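先把机箱背过来：在Šimek旧电脑工作间聊收纳

去Šimek之前，我在电话里问Nyokabi Kimaro需要带点什么，她想了好一会儿，说带一双不怕脏的袖子吧，要是路过面包店，再捎两个芝麻的。于是12月11日下午，我就提着一袋芝麻面包站在了Cudau老街尽头那扇绿门前面，敲了半天才有人应，原来大家都在里间围着一台开不了机的旧电脑，谁也没听见。

Šimek是一间修旧电脑的工作间，门脸很小，往里走却比想象中深得多。附近的学校和小公司把淘汰下来的台式机送过来，这里的人拆开、除尘、换零件、装系统，再便宜卖给需要的人，有时候也半卖半送。Nyokabi在这儿干了四年，修机器是她的本行，可认识她的人提起她，多半先说她会收拾。我这次来，想聊的也正是收拾。

“从一个鞋盒开始的”

我们在靠窗的两把椅子上坐下，面包放在中间，茶是Joyce Minja泡的，浓得发苦。我问Nyokabi是不是从小就爱整齐，她笑得差点把茶洒了。

“哪有啊，你去问我妈！我小时候的床底下能找出三年前的作业本。我刚来的时候，所有螺丝都装在一个鞋盒里，机箱的、硬盘的、光驱的，粗牙细牙全混在一块儿。装一台机器，有一半工夫是在鞋盒里扒拉。后来有一天我装最后一颗电源螺丝，怎么拧都拧不进去，使了点劲，把牙给拧坏了。那台机器是别人等着要的。我坐在地上，把鞋盒整个倒出来，一颗一颗分，分到天黑。”

她说那天晚上分出来的螺丝装了二十二个小杯子，大多是喝酸奶剩下的，洗干净晾干，沿着窗台摆了一溜。好看是真好看，可惜胳膊肘一碰就倒。Joyce在旁边插嘴说，倒过不止一回，她趴在地上帮忙捡的时候，膝盖底下还硌着一颗。

“所以我就想，东西不能再往台面上摊了，得往上走，往墙那边走，往手边走。”Nyokabi说着站起来，拉我去看她的工作台。我发现她是个坐不住的人，整个下午我们差不多都是站着聊的。

往上走，往手边走

说到工作间里那些金属百叶板，她的话就更多了。她喜欢那种一条一条横着的板子，觉得它看上去清爽，擦起来也顺手，拿块抹布沿着横条走就行。我说缝里不积灰吗？她说当然积，什么东西不积灰呢，修电脑的人要是怕灰，趁早改行。她每星期用小刷子扫一遍，碰上心情不好就多扫一遍，扫完心情也就好些了。

收纳的板子她试过好几种。铁丝篮子最早淘汰，小零件会漏；磁条也用过一阵，吸螺丝刀是好用，可螺丝吸久了自己也带点磁，粘在一起抖不开，她嫌烦。现在她偏爱灰色的塑料收纳板，一整块，上面带着盒子和杯子，还有一道一道的窄槽。

“我就喜欢它分得清楚，”她用手比划着，“方的盒子放大一点的东西，转接头啊，扎带啊。小杯子就放一种螺丝，只放一种，这是规矩。窄槽呢，你搁镊子也好，搁撬棒也好，反正手伸过去就得摸得着。我跟新来的人讲，你先别管好不好看，你闭上眼睛伸手，能摸到螺丝刀，这块板子就算摆对了。”

我问颜色有没有讲究，她愣了一下，说灰的比较耐看。停了一会儿又补充，白的用上一个月就是灰的了，还不如一开始就买灰的。

新来的人指的是Obadia Mohamedi，五月份来的，到现在还算学徒。他那天正给一台机器清风扇，听见我们说他，头也不抬地招了招手。Obadia有自己的一套摆法，杯子的用途跟Nyokabi的不一样，两个人为此争过。“她把最小的螺丝放在最远的杯子里，我手指粗，够过去老是带翻别的。”他说。Nyokabi的意思是，那就各人管各人的板子，但是借了东西得放回原来的格子，这一条没得商量。

背面朝人

还有一件事我一直想问。工作间里的机箱，按我的习惯总是正面朝外摆，可Nyokabi工作的时候，喜欢先看背面。

“正面有什么好看的呀，一个开关，几盏灯。背面才跟你说实话。电源口松不松，开关在哪一头，散热孔堵没堵，隔着网眼看看里头的风扇，心里就有个大概了。侧板上要是用手拧的那种大螺丝，我还会多高兴一下，说明上一个装机器的人替后面的人想过。”

她讲起有一回收到一台办公室淘汰的机器，送来的人说是电源坏了，换一个就行。她照例先把机箱转过来，蹲下一看，电源上的小开关是关着的。拨过去，插上线，开机，一点毛病没有。她给那位先生打电话，对方沉默了好久，最后说那就送给你们吧，我不好意思去拿了。后来这台机器给了Joyce的邻居Yolandi Molefe，拿去写毕业论文，写完还特地带了一盒椰子糖来道谢，糖盒子现在装着主板上的铜柱。

我请她给还没有正经工作台的读者出点主意，毕竟不是谁家里都有一间专门的屋子。她认真想了，说地方小不要紧，可是机箱旁边一定要留出放零件的位置，收纳板和机箱最好挨得近些，转个手腕就到，别让自己拿着一颗螺丝走来走去。走着走着就掉了，掉了就得趴下找，她在这上头花掉的时间，够再学一门手艺的。
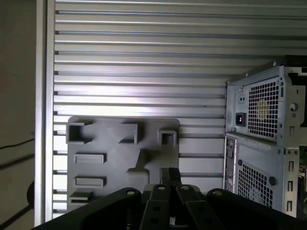
标签贴不贴？

这个问题在Šimek显然是个老话题，我刚问出口，屋里就有两个人同时叹气。Joyce是主张贴的，她手写的标签字很圆，贴在抽屉上，连装茶叶的罐子也没放过。Nyokabi主张不贴，她觉得杯子里装的什么，低头看一眼就知道，贴了标签反而懒得看，哪天有人放错了，大家还照着标签去拿，错得更远。

“那你上回怎么把茶叶罐当成垫片罐了？”Joyce问她。

“那个罐子没贴之前我从来没拿错过！”

争到后来两个人都笑了，分面包的时候Joyce还多给了她半个。眼下的办法是抽屉和箱子贴，工作台上的小格子不贴。Obadia说他都行，只要别再换地方，他好不容易才记熟。

走之前我顺便问了问那只鞋盒的下落。Nyokabi弯腰从桌子底下把它拖了出来，盖子已经没了，里面还有大约两把说不清来历的螺丝，长的短的都有，有几颗已经生锈。她说这些她分不出来，也舍不得扔，想着哪天下雨没什么人来的时候再坐下来认一认。然后她又把盒子推了回去，问我剩下的那块面包还吃不吃，不吃她就拿给Obadia了。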